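Support > Ground Equipment > Weldu Cabin Dehumidifier > Set-up guide > Section 4

Section 4: Connecting the unit to a hangared aircraft

Feb 1, 2022
By Oltlow Technical Publications

This section covers the placing, connection and first run of the Weldu cabin dehumidifier on an aircraft that will stay in a hangar between flights. It applies to the single-hose and twin-hose versions. For outdoor use, see Section 6. For units fitted with the older round control knob, use the guide supplied with the unit.

The instructions do not replace the aircraft maintenance manual. Where the two differ, follow the aircraft manual and tell Oltlow support.

4.1 Before you start

Check that the following are to hand:

- Weldu unit with both filters fitted
- supply hose (grey collar) and return hose (blue collar)
- door blank to suit the aircraft type
- drain tube, 2 metres
- hygrometer with remote sensor
- warning streamers for the door blank
- tag and pen

The door blank is supplied by Evitz and is marked on its inner face with the aircraft type. Blanks for different types may look alike. Read the marking before fitting.

CAUTION: Do not connect the unit while the aircraft is being fuelled or defuelled, or while any tank is open.

CAUTION: Do not run the unit on an aircraft with wet paint, fresh sealant or uncured adhesive in the cabin.

4.2 Placing the unit

1. Move the aircraft to its parking position and fit the chocks. The unit must not be connected to an aircraft that is waiting to be moved.

2. Wheel the unit to the door side of the aircraft. Leave a clear gap of at least 2 metres between the unit and the fuselage.

3. Turn the unit so that the air inlet faces away from the aircraft. Keep the inlet clear of walls, curtains and stacked covers.

4. Press down both wheel brakes. Push the unit by hand to check that it does not roll.

5. Run the drain tube downhill to a floor drain or a container. The tube must have no loops or rising sections. If a container is used, empty it at every daily check.

Note: The unit can stand on a slight slope, but the drain side must be the lower side. The bubble level on the top panel should lie between the two outer lines.

4.3 Fitting the door blank and hoses

1. Open the cabin door and secure it as described in the aircraft manual.

2. Wipe the door frame with a dry, clean cloth. Do not use solvent on the seal.

3. Offer up the blank with the two hose ports at the bottom. Press the foam edge into place, working from the lower corners upwards.

4. Tighten the strap until the foam is evenly squashed. Do not use the strap to pull a badly placed blank into line. Remove it and start again.

5. Push the supply hose on to the port with the grey ring and turn it clockwise until it clicks. On twin-hose units, do the same with the return hose on the blue port. On single-hose units, leave the flap on the blue port free to open.

6. Lead the supply hose along the cabin floor to the position given in the aircraft data sheet. The hose end must not point directly at leather, veneer or instrument panels.

7. Open all inner doors, wardrobes, galley drawers and the lavatory door. Lift loose seat cushions on to their edges so that air can pass behind them.

8. Attach the streamers to the outside of the blank. Write the date and the unit number on the tag and hang it on the flight deck control column or side-stick.

CAUTION: Outflow valves and static ports must be treated as the aircraft manual directs. Do not block them with tape in order to improve the seal.

4.4 Placing the remote sensor

The sensor should measure the air in the part of the cabin that dries most slowly. In most aircraft this is the rear baggage area or the rear lavatory. Place it at seat height, away from the hose outlet and out of direct light from the windows. Pass the sensor lead through the small slot beside the blue port and close the slot with the foam plug.

Connect the lead to the socket marked SENSOR on the rear of the unit. The second socket, marked AUX, is for the Gidodcombe data logger only. A sensor plugged into the AUX socket will give no reading and no alarm.
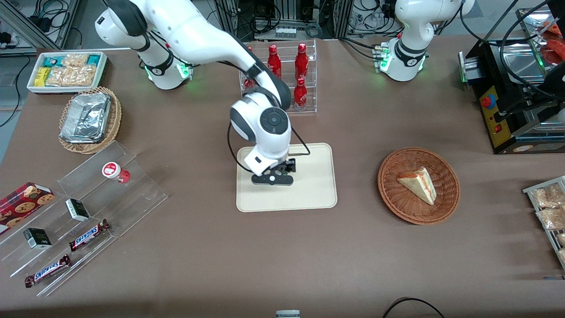 4.5 First run

1. Connect the unit to the mains supply. Do not use an extension lead that is still wound on its drum.

2. Set the main switch to ON. The display shows the software version, then the present humidity in the cabin.

3. Press SET and use the arrows to choose the target. The factory setting is 39 per cent relative humidity. Leave it at this value unless the aircraft manual gives another.

4. Press and hold RUN until the fan starts. The compressor follows after a short delay.

5. After 10 minutes, check the blank for leaks by passing a hand along the foam edge. Refit the blank if moving air can be felt.

6. Check that water has reached the end of the drain tube. In dry weather this may take several hours.

Note: An aircraft that has been standing in damp air may show 76 per cent or more at the first reading. The figure often rises during the first hours as moisture leaves carpets and insulation. Do not lower the target to speed up drying.

4.6 Daily check

Record the humidity reading, the running hours and the state of the drain. Look at the streamers and the tag. If the reading has not fallen by the third daily check, go through 4.3 again, then turn to the fault table in Section 8.

Fault code E10 means that the inlet filter is blocked. Switch off, wait for the fan to stop, and change the filter. Do not run the unit without a filter while a new one is on order.

4.7 Disconnecting before flight

1. Press RUN once and wait for the fan to stop.
2. Set the main switch to OFF and unplug the unit.
3. Remove the sensor and its lead from the cabin.
4. Remove the hoses, then the blank, then the tag.
5. Count the streamers back into the bag.
6. Close the galley drawers and wardrobes and refit the cushions.
7. Enter the removal in the aircraft's storage record.

Related items

Section 3: Unpacking and filter fitting
Section 6: Outdoor use and weather covers
Section 8: Fault table
Evitz door blanks: list of aircraft types
Gidodcombe data logger: quick start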